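Giving Things to the Shelter Without Giving It More Work

Every February our town cleans out its closets and calls it charity. I sort the results at the Arkasden night shelter, and I have opinions.

1. Wash it first. If you wouldn't put it on your own bed, a stranger doesn't want it on theirs.

2. Use a box with a lid that closes. Trash bags split, and they also look like trash, with predictable results.

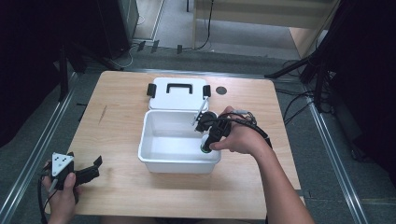

3. Ask before you bring furniture. We have 40 beds and were once offered 65 dining chairs.

4. Pair the socks. Roll them, pin them, whatever you like. One winter I matched 472 of them, and I'm still not over it.

5. Check the pockets. Keep the cash, throw out the cough drops.

6. Sort on a table you've wiped down. Dish soap and warm water will do. For rings, try a little baking soda on a damp cloth and go easy.
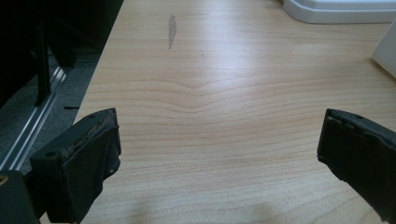

7. Label the box on the side as well as the top. Boxes get stacked. "Misc" is not a label, it's a confession.

8. Send toiletries unopened. Half a bottle of shampoo is a kind thought and a leak.

Liudmyla Ostapchuk, 24/10/2019

Comments (2)

Jidance: Guilty on the cough drops. Do you take towels?

Liang: Ours begs for them, any color. Call first though, they run out of shelf.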